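Sleeping on the Set: Notes for My Olerham Library Talk

Start time is 7, but leave a few minutes for people to find chairs. Water on the left. Slides advance with the space bar, NOT the arrow.

Opening. Ask for a show of hands: who has ever looked up a house from a movie to see if it's real? (It's always most of the room.) Now keep your hand up if you've slept in one. Okay, so that's why I'm up here tonight.

Tell the Mikkelsen story first. I grew up on a soapy little mystery series set at a seaside inn, the kind with a secret staircase and a fog machine working overtime. The inn was a real building, the Mikkelsen House, and when the new owners put it up for overnight stays I booked it before I'd even asked for the time off work! $310 a night, two-night minimum. I would have paid it for the front porch alone.

Pause here. Let them guess what was wrong with it.

What was wrong: the porch was the only part they ever filmed. The staircase, the kitchen, the blue parlor where everybody got accused of murder, all of that was built on a soundstage at Fonder, a six-hour drive away. I stood in a perfectly nice hallway looking for a bookcase that had never been there. I did find the dent in the porch rail from season two, and I'm still happy about that dent.

So, question one to ask before booking. Was it inside or outside? Listings say "as seen in" and leave it there. Write to the host and ask which rooms were on camera. A good host loves this question and will send you far too much to read.

Question two. Is it the real house or a makeover? Both are fine! The place I booked through Brurix last July was a plain ranch house redone to look like a game show apartment from the seventies, down to the orange phone. It never appeared on TV at all, and I had more fun there than at the Mikkelsen. But the listing said so up front, and I knew what I was paying for.

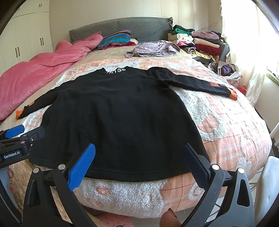
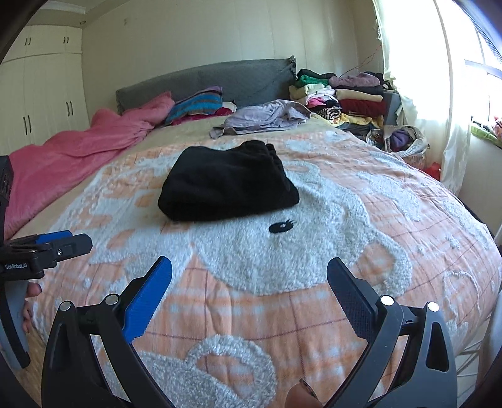
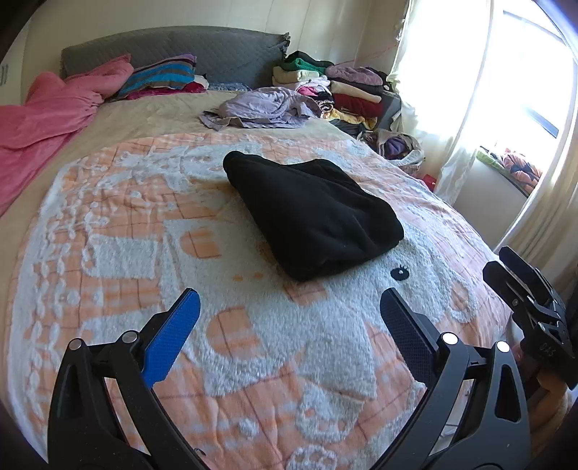 Question three, and this one gets a laugh if I slow down. What's the fan traffic like? At the Mikkelsen House I counted 14 people taking selfies from the sidewalk before I'd finished my coffee. One man waved, so I waved back. If you like to eat breakfast in your robe, ask whether the front room has curtains.

Money part, keep it short, people drift. My total for 3 stays last year was $1,787, and that covers cleaning fees but not gas or the snow globe. Cleaning fees on themed places run high. All those props have to go back exactly where they were, and somebody has to check them against a list. Look at the full price before you fall in love with the pictures.

House rules, quick mention. Don't move the props. Don't pocket the props. Ask before you film a whole reenactment with your cousins (we asked, they said yes, nobody will ever see it).

If there's time: the neighbor at Fonder who sells lemonade and will tell you which trailer belonged to which star. Skip if we're past 7:40.

Save the theme song for the end of the Q&A. Check the volume first, it came out like a fire alarm last time. Handout with the questions is by the door, and there's a sign-up sheet for the Fonder bus trip next to it. Bring pens.

27 comments | 64 shares

More from the blog
Fonder Backlot Tour: Is the Long One Worth It?
Packing for a Theme Stay
My Favorite TV Kitchens, Ranked
Talk Notes: Fan Conventions on a Budget

Contact | Copyright Sleeping on the Set | Back to top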